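Mohmand Fund for Working Life
Progress report, second period
Project: Shared sorting work at the Brustico returns center
Submitted by: Effie Lennox, project lead
Date: Jan 1, 2025

1. Purpose of this report

This report covers the second period of the grant. It sets out the work completed at the Brustico returns center, the effect on the staff of the small goods section, and the items carried over to the next period. Spending is reported separately in the financial annex.

2. Background

The small goods section receives returned stationery, toys, books and accessories from retail customers. Before the project, each item was unpacked, checked, sorted and entered by the same person at the same bench. Staff surveys carried out by Brustico named reaching and repeated lifting as the main complaints, followed by the pressure of keeping records while handling goods. The grant was awarded to test whether a two-arm workstation could take over part of the sorting, and to record what that does to the jobs around it.

3. Work completed

The workstation supplied by Mavetti was accepted in June after one change to the mounting. Software support is provided by Jerent under a separate agreement. Talha Memon, who worked at the sorting benches before joining the project, now sets out the goods for each trial and keeps the trial log. Asif Soomro is responsible for maintenance and for the safety checks at the start of each shift.

Trials in this period used mixed goods of the kind that arrive together in one carton. Mixed goods are harder for the arms than uniform stock — soft items change shape when gripped, and straps and rings catch on other objects. The station has enclosed walls so that lighting and background stay the same from one trial to the next. 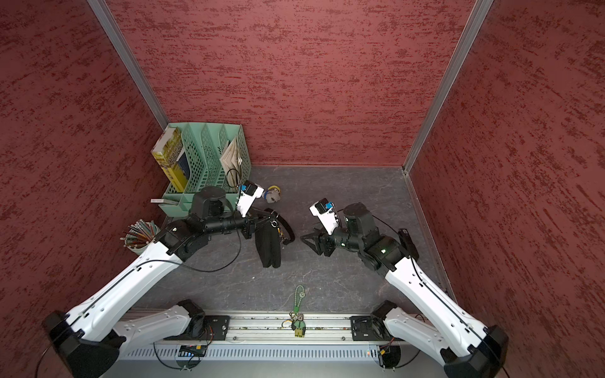

Figure 1. Two-arm workstation with mixed goods, including a file organizer, a pencil cup, a plush toy and a keychain with a bear figurine.

A set of 44 trial tasks was agreed with Brustico at the start of the period, and all of them have now been attempted. Results for rigid items such as books and cups meet the level set in the grant agreement. Results for keychains, cloth goods and folded papers do not, and these items continue to be sorted by hand. Jerent has been asked to propose a revised grip routine for items with loose straps.

4. Effects on staff

No positions have been removed, in line with the commitment given to the Fund. The content of the work has changed in several ways.

Staff assigned to the station spend more of the shift on inspection and record keeping. Most of those interviewed by Parveen Magsi described this as an improvement, mainly on account of reduced reaching. Two raised the opposite concern: that the work is quieter and more solitary than at the shared benches, and that waiting for the arms to finish a task is tiring in its own way. Brustico has since moved the record desk closer to the benches and shortened the time any one person spends at the station.

Training took longer than planned. The original course assumed that staff would only start and stop the arms. In practice they also need to recognize a poor grip, clear a dropped item safely and decide when to pass goods back to a bench. The course has been rewritten with Mr. Soomro and now includes supervised practice on the station.

Pay grading remains open. Staff representatives have asked that station duties be graded above bench duties, and Liam Mellor is leading the discussion for Brustico management. The project team takes no position on the outcome but considers that it should be settled before the station enters regular use.

5. Difficulties and changes to the plan

Delivery of replacement gripper parts from Mavetti was delayed, and trials with cloth goods were moved to the end of the period as a result. A small stock of parts is now held on site. The planned comparison of shift patterns could not be completed and will be carried over.

6. Next period

The team will repeat the trials for soft and strapped items once the revised routine is available, complete the shift comparison, and hold a second round of staff interviews. The Fund is asked to approve the transfer of the unspent travel budget to training. A revised budget table is attached as Annex B.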